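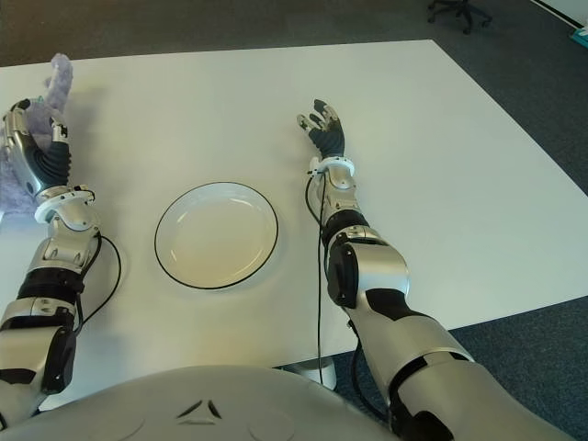 Gualtiero Ferraro spends most of his working day inside somebody else's arms. He leads the teleoperation group at Rarosus, where operators put on a headset and a pair of tracked gloves and move a two-armed robot through simple table tasks. Each run is recorded, and the recordings are used to train the software that later tries the same job alone.

The task his group has been on since February sounds like nothing. Pick up a soft toy, put it on a plate.

"People laugh when I tell them," Ferraro said. "Then I let them try it in the headset, and they stop laughing after the second go."

Soft things are harder than they look, he said. A block has faces and edges, and the hand either has it or doesn't. A plush toy changes shape the moment the fingers close, and the operator can't feel how hard the hand is squeezing. The current gloves, made by a supplier called Leneo, track finger position and give a small buzz at contact, but that is all.

"You learn to watch the fur," he said. "If it bunches up between the fingers, you've got enough. New people keep closing the hand because they're waiting to feel something."

The team tried moving the arms by hand first. An operator stood beside the robot, held it at the wrists and walked it through the motion while the motors were slack. Ferraro still likes that method for anything with one arm and a straight path, such as opening a drawer. For two hands with separate fingers, he said, it fell apart. One person could not guide both arms and shape the fingers too, and the operator's body kept getting into the recordings.

Remote control brought its own trouble. There is a short delay between the operator's hand and the robot's, and beginners tend to chase it.

"They move, nothing happens, they move more, and now they've overshot," Ferraro said. "I tell them to go slow and finish each movement. Don't correct it until it's done."

A new operator gets 2 days of practice before any runs are kept. After that, a good session produces 38 usable runs. The group had 174 for the plush task when we spoke, and Ferraro wanted more of them with the left hand doing the pickup. Most operators are right-handed and reach with the right unless they are told otherwise.

He is also strict about the arm that isn't working. It should stay open and still, off the table.

"If the operator is fidgeting with the other hand, the model learns to fidget," he said. "We had a whole batch like that. It would pick up the toy fine and wave at you with the spare arm."

Those runs were thrown out.

Labeling is done in a program called Kidard, which lets a reviewer mark where the grasp begins and where the release ends. Ferraro reviews a share of the runs himself, usually before 9 a.m. He keeps runs with a fumbled grasp as long as the operator recovers without rushing.

The next task on his list is folding a hand towel. He expects it to go badly for a while.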